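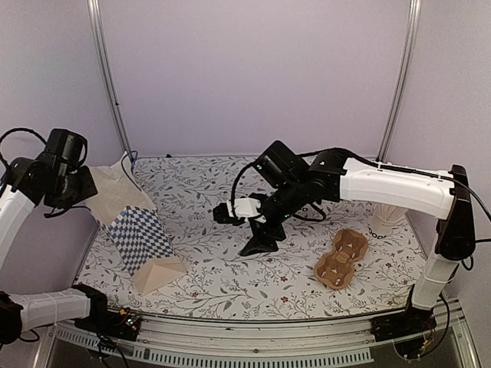 A reader wrote in to ask whether Estanis is going to sign the new deal or walk away for nothing next summer, and could I please stop dodging it. Fair enough! That one lands in my inbox more than any other, so it goes first, and the rest of the usual questions follow. Last updated September 2022.

So is Estanis staying?

I think so, but I don't know so. The club put an offer to him in June and he hasn't said no. He hasn't said yes either, and he's a player who takes forever over everything except a first-time shot. My gut says he signs before the winter break. If he doesn't, I'd start to worry.

What happens if he doesn't sign?

He can talk to clubs abroad once he's in the last six months of his contract, and then he leaves for free when it runs out. The board would hate that, so expect them to listen to offers in January if he's still stalling. I'd keep him anyway and take the hit – a good half season from him is worth more to me than a fee we'd spend badly.

Why is Inus on the bench so much?

Ask the coach! I've been banging on about this since preseason. Inus has played 720 minutes in the league over the past year, which is eight full games, and most of that came when half the midfield was injured. He's 25 now, so we can't keep calling him one for the future. My guess is the coach doesn't trust him to track back, and (I hate to say it) he did switch off for both goals in the cup loss.

Is it true Hennessy wants to quit as captain?

I've seen that rumor too and I can't find where it started. Hennessy wore the armband last time out, argued with the referee for most of the second half and stayed behind to clap the away end. That looked like a captain to me. If I hear something solid, I'll post it on the main page.

Where do I sit if I'm coming to Stidier Park for the first time?

The east side, as far up as you can get. The view is great and the singing is right below you. The lower rows at the north end are cheaper, but you'll spend the whole game looking through the net and you'll get soaked if it rains. Bring a jacket whatever the forecast says.

How do I get an away ticket?

We usually get 300 for the smaller grounds, and season ticket holders have first pick. Anything left goes on general sale, with a limit of 2 per person. Log in early and have your card ready. I've missed out twice by going to look for mine.

Do you work for the club?

No, I buy my own ticket and grumble like everybody else. I don't get team news early, so please don't ask me for the lineup.

Can I send you something to post?

Yes please! Match reports, old programs, angry letters about the offside rule, I'll read all of it. Keep it clean and tell me what name you want on it. It can take me a couple of weeks to answer, longer if we've just lost.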